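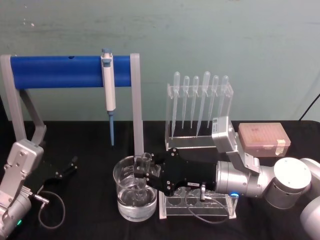
Arnar Riis replied that he would move the beaker one hand further from the stand, before any other change, and that he has told this to every new person in his lab.

Clakel Forum > Bench Work > Small Labs and Teaching Rooms > Pipette stand and beaker on the same table

Started in October by kestutis_k

kestutis_k
Thank you, Arnar, I expected this answer but I will still argue a little. We have one table for the practical course in Otdale and it must hold the pipette stand, the beaker of water and the racks. If I move the beaker away from the stand, it comes near to the edge where the students put their elbows. My question was mostly about the stand. Is it bad for a micropipette to hang next to open water all day?

Arnar Riis
Hanging is good. Lying on its side with liquid in the tip is bad. But the water I do not like. One person dips a test tube in the beaker, pulls it out quickly, and the drops go on the plunger and on the bar. Then the next person takes the pipette with wet gloves and you wonder why the volumes are strange.

molly_b172
I disagree with Arnar on this one. We've had ours beside the rinse beaker for years and the yearly check is always fine. Drops on the outside get wiped off. What does ruin pipettes is people laying them down "for a second."

Arnar Riis
A yearly check tells you about one day in the year.

molly_b172
Fair, but so does moving a beaker four inches. Kęstutis, what size is it? 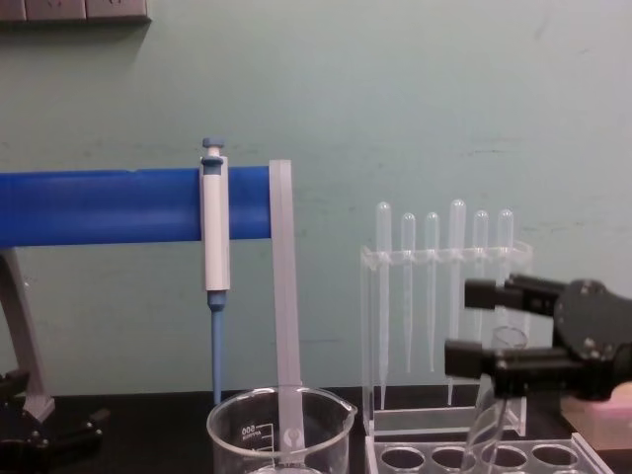
kestutis_k
The size I chose for the course is the one I could get two of, so when one breaks we continue. The mark on the glass is 500, and with the spout turned to the right we can pour away from the stand. For the transfer pipettes I have the clear rack on that side, and all six hang there upside down. I like this more than a cup, where they lean on each other and the bulbs get dirty. My colleague Steinarsdóttir says a cup is enough for disposable ones. I don't agree with her, but she buys them.

tallow
I'm with Steinarsdóttir. They're throwaway. Why would you give a rack to something that goes in the bin?

kestutis_k
Because the students use the same one for the whole lesson, and they must find it again.

tallow
Ok, then label the holes. We used tape and a pencil.

molly_b172
Tape, yes. And fill the beaker less. We do 5 test tubes per group and half full is plenty, otherwise it comes over the rim when someone drops one in.

Arnar Riis
On this we agree. Also change the water every 30 minutes if they rinse colored solutions.

kestutis_k
I will try the tape tomorrow. The beaker stays for now, sorry Arnar. If somebody has used the Wamex stand with the heavy foot, please write if it slides on a smooth table.

Kęstutis Kairys

Related threads
Best way to mark test tubes so it survives rinsing
Wamex stand, does the hook fit older pipettes?
Black table cover or white for clear liquids?
Where do you put used tips during a class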